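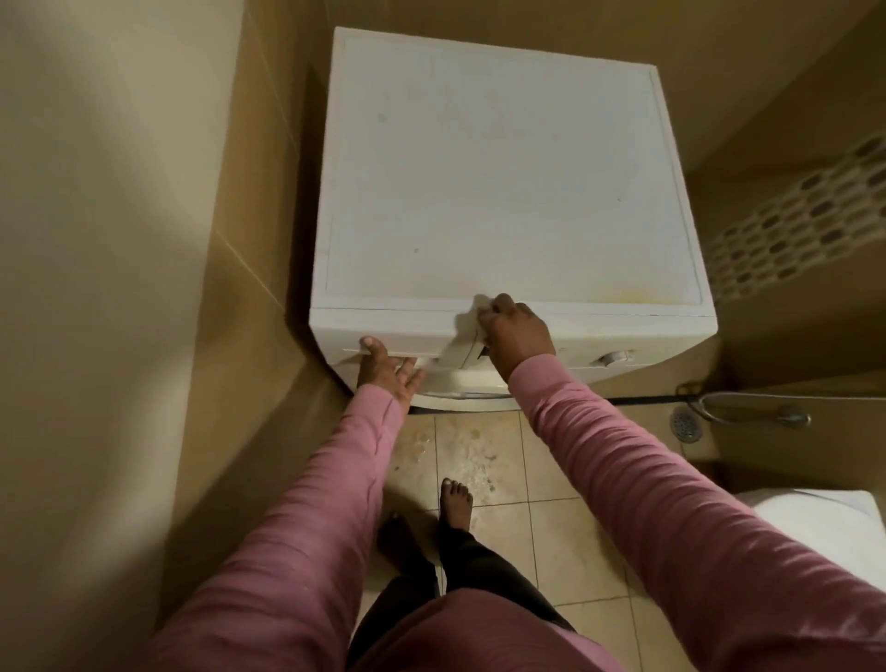
Laundry FAQ - Grinance guest rooms and shared bathrooms

Same questions every week so putting them all on one page. Read before you message pls.

Where does the powder go?
In the drawer, not the drum. Main wash compartment. Front loader, so the drawer is at the top left of the machine, pull by the handle. One scoop. Two if it's really muddy.

Drawer won't come out / feels stuck?
Old powder, usually. Both hands, pull slow and straight. Don't yank it sideways. Still stuck, pour a cup of warm water in the gap, wait 5 minutes, try again.

How do I clean the drawer?
Take it all the way out, there's a tab inside you press down. Rinse under the shower, old toothbrush for the corners. Wipe the hole it came out of too, that's where the black stuff grows. Dry, push back in til it clicks.

How often?
Once a month. More if you use softener, softener is the worst for it.

Can I use pods?
Yes. Pods go in the drum, at the back, before the clothes. NOT in the drawer. They melt into a lump in there.

What detergent do you keep?
Troltum powder, under the sink. Help yourself. Obi is the softener, blue cap. If you bring your own that's fine, just no bleach with colors.

How long is a wash?
Quick one is 29 minutes. Normal cotton is way longer, plan on it. The door stays locked a minute or two after it stops, dont force it.

How much can I put in?
Max load is 6 kilos. Drum should look three quarters full, not stuffed. Towels separate.

What spin?
600 for sweaters and anything soft. Higher for sheets and towels.

Water on the floor, is it leaking?
Check the drawer is shut all the way first. Then check for a sock in the door seal. If neither, turn off the tap and text us. Floor drain is right there so no panic. Tiles get slippery though, specially barefoot.

Can I put stuff on top of the machine?
Rather you didnt. Bottles leave stains and they walk off during the spin.

Late night washing?
Last load in by 9 pm. Walls are thin.

Dryer?
No dryer. Bumaton rack is folded behind the bedroom door, use the balcony if it's not raining.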